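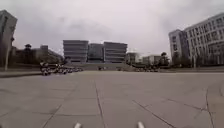

Plerkelmont teaches its campus robot to cross the plaza by remote control

The technical institute at Plerkelmont has begun teaching a small wheeled robot to find its way across the main plaza by having people drive it there first. Staff and students steer the machine with a handheld controller while it records what its front camera sees and what the driver does with the sticks. The recordings are then used to train software that is meant to do the driving itself.

The project is run by Razia Jadoon, a lecturer in the institute's engineering department, together with Flimach, a company that builds small outdoor delivery machines. Flimach supplied the robot and the controller. The institute supplies the drivers and the ground to drive on.

"We are not writing rules for it," Jadoon said. "We drive the way we would like it to drive, and we do that many times. If the driving is sloppy, the robot learns to be sloppy."

By the end of November the team had recorded 741 drives. Each one starts at a fixed spot on the paving and ends at one of several points chosen beforehand. A typical drive lasts a few minutes. Drivers are asked to keep a walking pace, stay well clear of parked vehicles and slow down before changing direction. A drive with a bump or a wrong turn in it is marked and kept in a separate folder.

The group has 17 drivers, most of them second-year students. New drivers spend an hour with Sorin Begović, the lab technician, before their first recorded drive. They begin by standing next to the robot, then move to a desk indoors and steer using only the camera picture on a screen.

The second part is harder, Begović said. People who do well outside tend to oversteer once they are looking at the screen, and the wide lens makes objects near the middle look farther away than they are. He has drivers repeat a straight run toward the far end of the plaza until the line is steady.

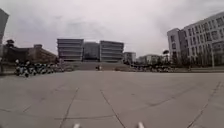

Open ground was chosen for the first stage so that drivers could concentrate on steady control before moving on to narrow paths. The plaza has few obstacles in the middle, and the surface is flat enough for the robot's wheels. It still gives a driver something to work with. On the camera view, the three office-like buildings at the far end serve as a target to aim for, and the dark seams between the slabs show at once when the robot starts to drift. The tips of the robot's front body, visible at the bottom of the picture, help drivers judge where it is pointed.

The edges are treated with more care. Drivers have been told to turn back before they reach the parked two-wheelers on either side, and steps and curbs are off limits. Jadoon said those limits will stay until the software has shown that it can stop on its own.

Tests of the trained software began in December, with a person holding the controller and ready to take over. In the first set, the robot made 38 attempts at the shortest route. The team has not published the results. Jadoon said only that drivers had to step in more often near the ends of the route than in the middle, and that most of those cases were slow or late turns.

Each takeover is saved as well. The few seconds in which a person corrects the robot are added to the training material, and drivers then record extra runs at the same spot. Mingxuan Jiang, a graduate student who prepares the data, said these short corrections had been more useful to him than another batch of ordinary drives.

Flimach is paying for the controller stations and part of Jiang's salary. The institute's own share for the year is 3,516 euros, mostly for batteries and storage. Recordings are kept on the institute's servers, and faces are blurred before any of the material goes to the company.

The next route will run between two teaching buildings, where the path is narrower and there is more foot traffic. Recording there is planned for the spring term. Students who want to drive can sign up at the engineering office between 9 a.m. and noon.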